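Computer Hardware 101
Unit 2: Inside the Desktop Case
Instructor: Unathi Nkuna

Read this before Friday's bench session at Multon. Bring the parts sheet and a pencil.

Before you start
Shut the computer down, unplug the power cord and put on your wrist strap. Lay the case on its side with the open side up.

1. The motherboard
Most of the other parts plug into this board. Find the CPU socket first. It has a metal retention frame that opens and closes over the processor. Do not touch the inside of the socket. The memory slots are the long, narrow ones in banks on each side of it. White latches at the ends of the slots hold the modules in place. 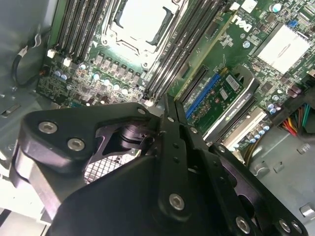
2. Molded plastic and metal parts
Students often skip these and then can't get a case back together. Look for tabs, clips and slots in the light gray plastic. Press a clip to see which way it gives, but don't pry.

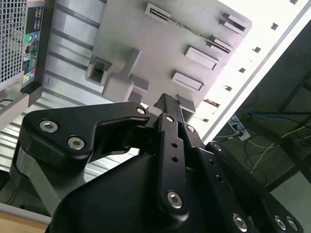 If a panel won't move, look for a screw you missed. Ask Ayanda Lekota at the front bench before using a tool on plastic. Ribbed metal can have sharp edges, so keep your fingers off the grooves.

To hand in
Label the socket, the memory slots and one latch on the parts sheet. Then write up to 300 words on how one panel is held in place.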